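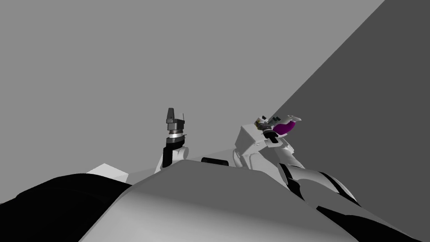

I have been drawing with gray markers for a good many years now, and I still get a little thrill when a new set comes in the mail, so you can guess how pleased I was to open up the Hiteo Cool Gray set and find 20 of them lined up in their tray like good children. What I wanted to know, before anything else, was whether they could handle a big, smooth, rounded form. Anybody can fill in a box with gray. A curve is where a marker set earns its keep or doesn't. Look at the broad gray surface in the picture, how it sits at a soft mid-gray up along the crest and then brightens, a bit unevenly, until it is nearly white toward the lower center, with that big black shape at the left making all of it look paler still. Try getting that with markers that jump two shades at a time! You end up with stripes, and then you go over the stripes, and then your paper gives up on you.

So, the set. I paid $63 for it at Stasari, the art supply store over in Tosham, and I did wince a little at the register. I had gone in for an eraser. There are cheaper gray markers out there, and I own several of them, and they live in a coffee can on the windowsill where I can feel bad about them every morning. The Hiteo set comes with 16 numbered grays, plus a black and three colorless blenders. I thought three blenders was a lot until I started using them, and now I would happily trade one of the darker grays for a fourth.

The steps between the lighter grays are lovely and small. The first five are so close together that I had to swatch them twice to be sure I hadn't grabbed the same one again, and for a rounded form that is just what you want. You can lay down the 5, bring the 4 up into it while it's still wet, then the 3, and by the time you get to the 1 you are hardly coloring at all, only nudging things along. I did a big old mixing bowl this way, one that belonged to my aunt, and I was so happy with it that I put it up on the refrigerator, at my age.

The dark end is not quite as good. Somewhere past number 11 the steps get wider, and there is a real bump between the 13 and the 14 that I can see from across the room. If you mostly draw cars or cast iron or storm clouds, that may bother you more than it bothers me. I get around it by putting the 13 down twice and letting it dry in between, which works well enough but does use up ink.

Each marker has two ends, a brush and a chisel. The brush is springy and comes back to a point nicely. I press too hard (I always have, my piano teacher said the same thing) and after two months only one of them has started to fray, the number 3, which gets more work than all the others. The chisel end I use less. It's fine. It's a little wide for the small sketchbook I carry around, and on one marker the cap was so tight at first that I had to ask my husband to get it off, and he had to go find a rubber glove.

Now, paper. I can't talk about markers without talking about paper, so bear with me. On ordinary printer paper, and I have a box of 500 sheets that I go through for scribbling, the Hiteo ink spreads out fast and goes right through to whatever is underneath. I have a gray patch on the dining table to prove it. On the Bennani marker pad it behaves like a different product altogether. The ink stays wet a little longer, the edges hold, and you have time to change your mind. If you are going to spend this much on markers, please put aside a few more dollars for a decent pad and a sheet of something to go behind it.

I took the set along to the Thursday evening drawing class I go to, which is taught by Ragnvald Halvorsen, and he had a good long play with them during the break. He liked the light grays as much as I do, but he thought the whole set leaned too blue, and once he'd said it I couldn't stop seeing it. Next to a true neutral gray they do look cold. They call it Cool Gray on the package, so I can hardly complain, but if you draw people or bread or anything you'd like to feel warm, you might wait and see if they bring out a warm set. He also showed me a trick I've been using ever since – before you put down any gray at all, wet the lightest area with the blender, so there's somewhere soft for the edge to go. I'd been using the blender at the end, to fix things, and making a mess.

A few odds and ends. The smell is there but it isn't bad, and I draw with the window open anyway. The numbers are printed on both caps, and on the barrel too, so you can mix up the caps and still find your way. The barrels are a rounded square and don't roll, which matters in a house with a slanted floor and a cat. The tray itself is flimsy, though, and one corner of mine cracked on the second day. I've moved everything into an old silverware box, lying flat, and they seem to like it there.

Refills I can't tell you much about yet. Stasari says they'll carry the ink bottles starting in November, and I do hope they will, as my number 3 is getting tired and I would hate to buy the full set again just for that one.

Would I buy them again? Yes, I would, for the light grays and the way they blend on good paper. I'd give them four stars out of five, with the missing star going to the bump at the 13 and that poor tray. If you're just starting out, see whether your store sells them one at a time, and get the 1, 3, 5, 8 and a blender. You can draw a whole lot of bowls with those.

Posted September 19, 2020

Search this site Enter keywords Go

Home Reviews Markers Paper Sketchbooks About Contact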